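Testing the Sarex Home Navigation Kit in Simulation
Student project report, summer term
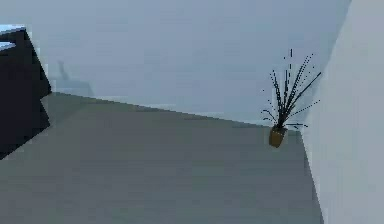
Our group wanted to know if a student with a normal laptop and no robot at all can learn indoor navigation with a kit from a shop. We chose the Sarex kit, which is sold by Drunik as a download with a printed workbook. The kit has a simulator, a small set of rooms, and a navigation program that the user is expected to change and improve. A real mobile base from Vondeck can be connected later, but we did not buy it, so this report is only about the simulated part.

1. Installation

The installation guide is 8 pages long and it is mostly clear. Two of us finished it without help in one evening. On the third laptop the simulator opened with a black window and we had to update the graphics driver. The guide does not mention this problem. We found the solution in the release notes, where a new user would probably not look.

2. The rooms

The rooms in the kit are plain. Walls and floors have one color each, and there is little furniture. In the beginning we thought this was a weak point of the product. After the first week we changed our opinion a little. In a simple room it is easier to understand why the robot makes a mistake, and the simulator also runs faster.

The potted plant is the most useful object for testing. It has a small pot and long thin leaves which spread out to the sides. If the planner looks only at the height of the pot, it plans a path too close to the leaves. If it counts every leaf as a solid obstacle, it keeps much too far away and sometimes refuses to go into the corner. The leaf tips are drawn as small broken dots in the camera view, and our first obstacle filter removed many of them as noise.

Large dark objects gave us a different difficulty. Their sides are almost the same darkness, so in the camera view it is hard to say where one side ends and the next one begins. The pale walls are similar in this way. Our program needs visible corners to estimate its position, and a plain wall offers very few of them.

3. Test runs

We made 2,005 short runs in June, most of them at night with a script. Each run had a random start position and one goal. We tested two planners, the standard one from the kit and our own version, which we named Yang. Yang makes the safety distance smaller when the robot drives slowly.

The standard planner was more reliable in open space. Yang was better near walls and in corners, but it stopped more often when the camera was tilted. We suppose the reason is our floor detection, which expects an almost level view. We did not have enough time to correct this.

4. Opinion about the product

The workbook is good for beginners and the exercises are in a sensible order. The logging tool is weak: it saves the path of the robot but not the camera view, so we had to write this part ourselves. Support from Drunik answered our 2 questions politely, but one answer came after 5 days.

We would recommend the kit for a first course. For a final thesis the choice of rooms is too small, and the import of own furniture models did not work on any of our laptops. Our scripts and the changed filter are stored in the course folder with the run logs.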